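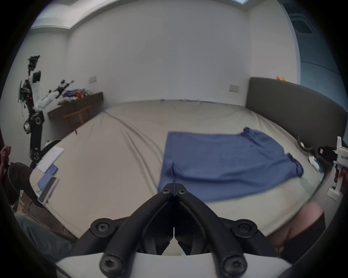

*Cloth session on the bed, view from the left-hand gripper's camera. Blue cloth laid flat, tips just short of the near edge.*

**Handheld gripper build, rev 2 - jaw tips closing on nothing**

**torsion_bar**

Second set of handheld grippers is printed and assembled. Geometry is two angled arms converging to a narrow V, screws at the tips, at the outer knuckles and low on the arms, all into heat-set inserts. Wrist camera sits behind the curved white housing. Trigger linkage is a pushrod, 2 mm steel.

Problem: on thin cotton the tips meet but the fabric slides out as soon as I lift. Thick towel is fine. Fitted sheet is fine if I catch a wrinkle. A single flat layer fails more often than it works. Tip pads are TPU, 95A, no texture. Closing force at the tip measured with a luggage scale comes out at roughly 12 N, and I don't think force is the problem.

Anyone solved this without going to a powered jaw?

**mdelacroix_cnc**

95A is too hard for cloth. It behaves like a plastic spatula. Go to 85A or cast silicone over the print.

**pelletfeed**

Disagree with the above. I ran 85A for a month and the pads folded back under load, which gave me a rounded tip that couldn't get under an edge at all. Hardness wasn't what fixed mine. Parallelism was. Close the jaws on a strip of carbon paper and look at the mark. If you have a dot at the very end you're only pinching with the corner.

**torsion_bar**

Carbon paper result: dot on the left, short line on the right. So the arms are not closing square. Pivot bores were printed vertical and I never reamed them.

**pelletfeed**

There you go. Ream them, fit bushings, reprint nothing.

**mdelacroix_cnc**

He should still change the pads. A square jaw with slick pads is a square slick jaw. The Alari pad kit has a ribbed 85A insert with a rigid backer, so the folding issue doesn't come up.

**pelletfeed**

The Alari kit is also 14 mm wide and won't fit a tip that narrow without trimming the backer off.

**flatpack_ohm**

Separate point. I can see a lot of motion blur on the bottom of the cloth. What's your exposure set to? If you plan to train on this, the part nearest the tips is the part you need sharp.

**torsion_bar**

Auto exposure. White walls push it around when I pan. I'll lock it.

**flatpack_ohm**

Lock it at 1/135 or faster and add light. Gain noise costs you less than smear. I have 2,000 clips from last October that I can't use for anything involving edges.

**kerf_and_kettle**

Is the humanoid at the back running the same jaws? Hand on the end of the white arm looks black from here but I can't make out the tips.

**torsion_bar**

No, stock hand for now. Plan is to move the handheld tips over to it once they hold a single layer. The bolt circle is different, so there's an adapter plate drawn up. Files go in the Flultby folder with everything else.

**kerf_and_kettle**

I'd do the adapter first. You could spend weeks tuning the feel of a trigger you squeeze by hand and then find the motor closes on a completely different curve.

**pelletfeed**

Wrong order in my opinion. If it slips by hand it will slip on the arm, and debugging it on the arm takes five times as long.

**kerf_and_kettle**

By hand you compensate without noticing. You rock the wrist, you drag the edge. The arm won't do that unless the demos include it.

**mdelacroix_cnc**

Both of you are describing the same test from different ends.

**torsion_bar**

Bores reamed, bronze bushings in, pushrod shortened one turn. Carbon paper now gives a line on both sides. Single layer of cotton holds on most lifts with the old pads. It still slips if I come in at less than about a thumb's width from the edge.

Trimmed a set of Alari pads on the belt sander as well. Ribs help on the T-shirt pile and do nothing on the sheet. I'll leave one gripper on each type until Wednesday and compare.

**pelletfeed**

Post the bushing part number please.

**torsion_bar**

Don't have one, they came loose in a bag. 5 mm bore, 7 mm OD, 6 long. I faced them down to 5.5.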